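The snack box job

Mwajuma Temba has packed the same box of snacks 60 times this week, and she would like it known that the bread is the worst.

"It folds," she says. "A hard packet goes where you put it. With the bread, you squeeze a bit too much and the bag slides, and then you've got a bag of air in one hand and the roll on the floor."

Temba is a collector for Letis, a small company that gathers demonstrations for robot learning. Her work is to do ordinary household jobs with a pair of hand-held grippers in place of her fingers. The grippers record what their cameras see and how wide the fingers are open. Those recordings go to the people who train the models, and in time a robot arm with the same kind of gripper is supposed to do the job by itself.

The idea is not new. For years the usual way to get this sort of data was to steer a real robot by remote control, and it was slow. Gitau Shirima, who ran a lab set up that way before he joined Letis, remembers a good day as one where the arm only had to be restarted twice. Hand-held grippers don't need a robot in the room at all. They can be carried up a flight of stairs and used on whatever table happens to be there.

That last point matters more than the speed, Shirima says. A model trained in one tidy lab learns that lab. Change the tablecloth and it gets lost.

"We want other people's kitchens," he says. "We want the shelf that's too full and the cords hanging down. If the model has only seen a grey bench, it's going to have a bad time in a house."

So the collectors work in lived-in rooms, with the furniture left where it is. The snack job, listed on the Letis task sheet as "mixed packets to box", is one of the longer ones. The packets start in a pile on the table. The collector picks them up and sets them in an open box until the pile is gone, then tips them out, mixes them up and starts over.

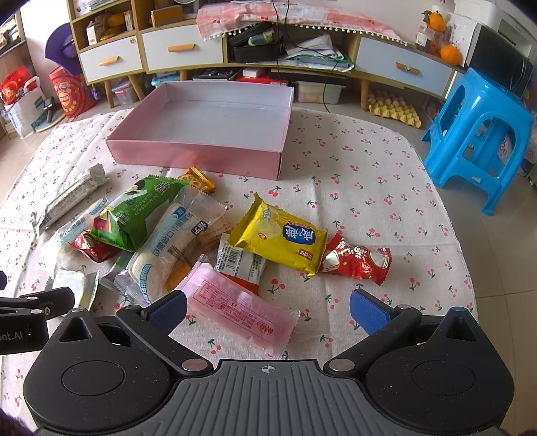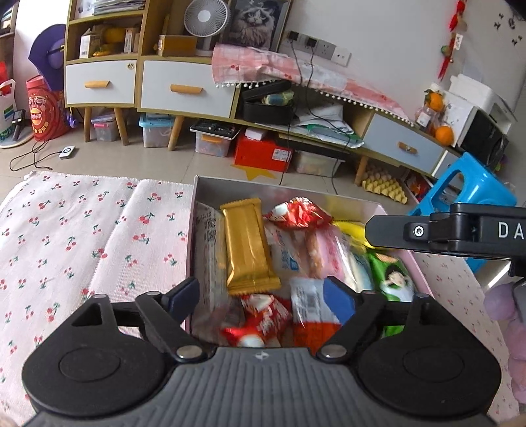 Packets and pink box on the cherry-print cloth, seen from the hand-held gripper.

Naomi Rweyemamu writes the task sheets. She picked snacks on purpose. The wrappers are shiny and crinkle into a new shape every time they are touched, and see-through film is hard for a camera to read. A stiff bar can be pinched by its edge, but a puffy bag has to be taken gently across the middle. The packets also lie on top of each other, so the collector has to decide which one comes out first.

Her sheet doesn't tell them which. Early on it did, and the recordings came out looking like a drill, with every collector taking packets in the same order. Now the rules are short. Start with both grippers open. Don't throw. If you drop something, pick it up and carry on.

The part about dropping took some arguing. Macarena Cifuentes, who trains the models at Ternard, the firm paying for this round, asked for the fumbles to be left in. A robot will drop things too, she says, and it needs to have seen what a person does next. Recordings are thrown out only when a camera is covered or the two grippers fall out of step with each other in time.

Ternard has ordered 2,000 recordings across all the packing jobs. The snack job makes up 279 of the ones delivered so far. Cifuentes won't say how many she thinks it really takes. Her team had one model picking up boxed goods fairly well after 200 examples, but it was hopeless with anything soft, and adding more boxed goods did nothing to help.

"You can't buy your way out with more of the same," she says. "I'd take ten new rooms first."

New rooms are what Letis is short of. Hosts are paid by the half day, and the company has to ask about things like mail on the counter and family photos before a session starts. Some people change their minds when they hear that the recordings will be kept. Atieno Swai, who books the homes, says she now sends a sample clip before anyone signs.

The work is tiring in ways that don't show in the clips. The grippers get heavy by mid-afternoon, and collectors swap out after an hour. Temba does her stretches in the hallway. She has started reaching for things at home with her thumb and one finger, she says, and her sister has noticed.

The next sheet from Rweyemamu is folded towels, due to start before the end of November. Temba has asked to be put on it.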